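Can a Machine Clean Your Bathroom Yet? Ask Again Later

Othmane Zerouali has a short answer when people ask if his company can sell them a robot that cleans the sink. 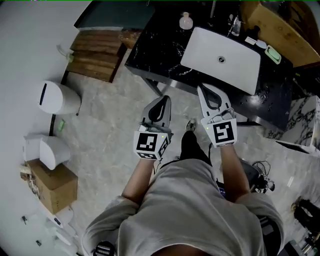
Zerouali runs field work for Purba, a small firm that teaches machines to do household chores. Before that he spent four years managing night cleaning crews in hotels, and he still talks like a man with rooms to turn over. "No," he says. "I can sell you a robot that wipes a flat counter if you clear it first. Most people would like it the other way around." The bathroom is where he sends visitors who think the job is nearly done. A vanity like the one in the photo, with its black marble top, gives him plenty to talk about. There is a bar of soap in a dish, a pink glass bottle and a faucet, all lined up at the back edge. A person with a gripper in each hand can work out how to get around them. Purba's machine, called Lirby, mostly cannot.

"Soap is terrible," Zerouali says. "It changes shape every day. It sticks to the dish, then it doesn't. You squeeze it and it leaves. I would take dirty plates over soap any time."

Chrome is next on his list. A shiny faucet reflects whatever is in front of it, and Lirby's cameras have trouble deciding where the metal ends. Dark polished stone does some of the same. In the last round of tests the machine wiped around a faucet without bumping it in 339 tries, which Zerouali calls decent, though he won't give the number of tries it took to get there.

The people who do the chores by hand, holding the grippers, are the part of the work he thinks outsiders undervalue. Ikhsan Wuisan has been doing it since February. He came from a hardware store and says the first week was hard on his wrists.

"You have to forget you have fingers," Wuisan says. "You've got 2 tips on each side and that's it. Try picking up a washcloth that way. Try wringing it out."

He has done sinks, tubs, mirrors and a lot of toilets. One task, putting a cap back on a tube of toothpaste, he repeated 200 times. By the end he could do it without thinking. Lirby got it on a good day.

I asked him if he worries about training his own replacement.

"At the store, maybe. For bathrooms, no. Have you seen how people keep their bathrooms?"

The store question is a fair one. Purba also has a trial going at Kodik, a home goods chain, where a different machine faces shelves after closing. Zerouali says that one is further along. Boxes are square, they have labels, and they sit where they were put. The trial started with paint and light bulbs, and the paint went fine. The light bulbs were taken off the list.

A rival, Vurkora, has been promising a full bathroom clean for some time. Zerouali has watched the demo and doesn't think it was faked. He thinks it was one bathroom.

"They know that room," he says. "Now move the trash can. Put a box on the floor, leave a plant somewhere silly. My mother moves her trash can every week, I don't know why."

What would he trust a machine with today? He takes a while over this. Folding hand towels, if they are all the same size. Carrying laundry from one room to another on a single floor. Wiping the counter, with the usual condition. He wouldn't let it near bleach, and he wouldn't leave it running while he was out.

He cleans his own bathroom with a sponge. Wuisan pays his sister to do his.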